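Right, I've been promising a thread about learning to swim as an adult and I've got a cup of tea and no plans, so let's go. I'm 43, for context, and until last May I couldn't do a width.

It was Idun Strömberg's fault. She'd signed up for the beginners' course at the Hailu pool and didn't want to go on her own, so she told me it was "mostly standing in the shallow end". It was not mostly standing in the shallow end.

First lesson: 20 minutes of putting our faces in the water and blowing bubbles. I felt ridiculous, then I felt sick, then I swallowed a load of pool. Went home and slept like a log.

Our teacher is Elango D'Souza and he has the patience of a saint. He never once grabbed me or did the "just relax!" thing. He says "long neck" a lot. I now hear "long neck" when I'm reaching for things in the supermarket.

Things I bought that I didn't need: a nose clip, a second nose clip, and a float belt that made me go along bum first. Things I did need: goggles that fit (mine are Nedov, the cheap ones) and a costume that doesn't go baggy. My first one had so much room in the back I could have carried shopping in it!

Breathing was the big one. I could kick, I could do the arms, and the second I turned my head I'd stop dead and sink. Five lessons of that. I cried in the changing room after the third and a very kind woman lent me her hairdryer and didn't ask.

What fixed it was breathing OUT underwater, properly, the whole time. I'd been holding it all in and then trying to breathe out and in again in half a second. Elango had told me this every single week. I just hadn't heard him.
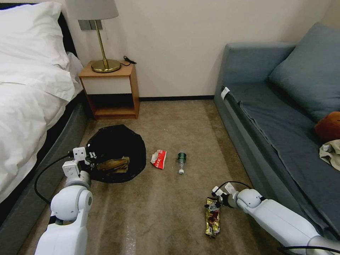

Now, food, as several of you asked. Swimming makes me hungrier than anything I've ever done, and I can't eat much beforehand or I feel it sloshing. So it's half a banana before and then something in a wrapper the minute I'm dry. The gold wrapper there is the sort of thing I mean, small enough to shove in a coat pocket and gone before I've reached the bus stop. Proper tea when I get in – usually eggs.

Cold showers afterwards: no. I know people swear by them. Good for them.

Also, get a bag with a separate bit for wet stuff. My Riteo one has a zip pocket at the bottom and my book has stopped going wavy.

Best moment so far was my first full length. Idun walked along the side the whole way shouting, and the lifeguard clapped, and I hung on to the rail at the deep end for ages as I hadn't thought about how I'd get back.

(I got back. Slowly. On my back, mostly.)

Next job is treading water, which I'm terrible at – I go round in a circle and drift off towards the lanes. If anyone's got tips for that, please send them over, I'm in again tomorrow at half seven.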